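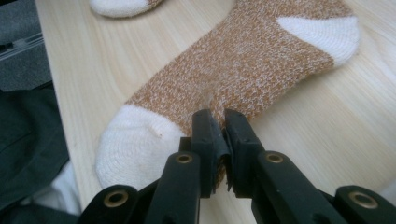 ## 4. Pairing and folding your socks

Now for the best bit of the Lillell drawer set! Once the dividers are in, a whole heap of odd socks can become tidy little bundles, and it's a lovely job for a quiet evening.

You'll need a clear table and the long tray (part 3169).

1. Lay the first sock out flat, with the toe pointing towards you.
2. Find its partner. Speckled and tweedy knits are easy to muddle, so match the toe and heel colours first and the body of the sock second.
3. Put the second sock on top, heel over heel, and smooth out any bunching with the flat of your hand.
4. Fold the toes up to the heel.
5. Bring the cuffs down over the toes and press gently. You should have a neat, chunky packet.
6. Stand the packet in the tray, folded edge up, so you can see every colour when you open the drawer.

**Note:** Long crew socks need one more fold than ankle socks. Thick terry toes make a fatter packet, so give them the wider slots at the back.

**Caution:** Don't roll one cuff over the pair. It's quick (and we all grew up doing it!) but it stretches the ribbing.

**Caution:** Socks must be fully dry before they go in the tray.

If a divider feels tight, slide it out and turn it round. Spare dividers are part 3945.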